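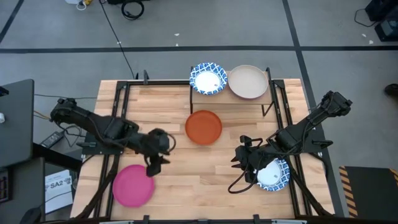 Dish table and back shelf, as found at the walk-through.

BULLVILLE HALL KITCHEN — CROCKERY AND SURFACES CHECK
Date: 18th April
Checked by: Dilani Bandara
Copy to: Nadja Steiner
Form 902, the short one. The long one is still in the drawer, ageing gracefully.

1. Tabletop
Condition: Pass
Light wood, butcher-block strips, no complaints. I ran a cloth along the joins and it didn't snag. Please keep using board oil on it and not whatever was in the unlabelled bottle last August.

2. Floor under table
Condition: Pass
Grey concrete. It is very good at being concrete and very bad at forgiving dropped plates. Nadja has asked for a mat. I have asked for a mat. The form has a box for "mat requested" and I have now ticked it again.

3. Back shelf
Condition: Pass with comment
Black metal supports are firm, top is level. I leaned on it with one hand and it didn't budge.
Comment: The blue-and-white bowl and the beige plate are both sitting out past the back of the shelf top, and they're nearly touching each other. A plate that size wants more shelf than it's getting. Bring both forward and leave a finger's width between them, or put the beige one down on the table.

4. Orange plate, middle of table
Condition: Pass
Empty, in front of the shelf, well in from the sides. No chips found on the rim when I felt around it. Model citizen.

5. Pink plate, lower left
Condition: Pass
Rim sound, base flat, doesn't rock. The colour is loud enough that I don't expect anyone to put an elbow in it by mistake. If more plates were this pink my job would be shorter.

6. Blue-and-white bowl, lower right
Condition: Pass with comment
Glaze is fine inside and out. There's a big loop of black cable lying across the wood at this end.
Comment: Don't reach over cable with a full bowl. Clear the loop to one side first, then pick up the bowl with two hands. Yes, two.

7. Replacement stock
Condition: Fail
The Merner catalogue lists our bowl at a minimum order of 80. We have cupboard room for a good deal fewer than that and a budget for fewer again. Dilani to ask Mangundap if they'll split a box.

8. Dish rack (Firkix, by the sink)
Condition: Not checked
Somebody had parked the urn in front of it. I know my limits.

Overall: Fit for use once items 3 and 6 are sorted. Neither needs tools or a meeting.

Follow-up by Nadja: shelf dishes brought forward, cable comment passed on. Mat still pending. Urn moved, so item 8 can go on the next sheet.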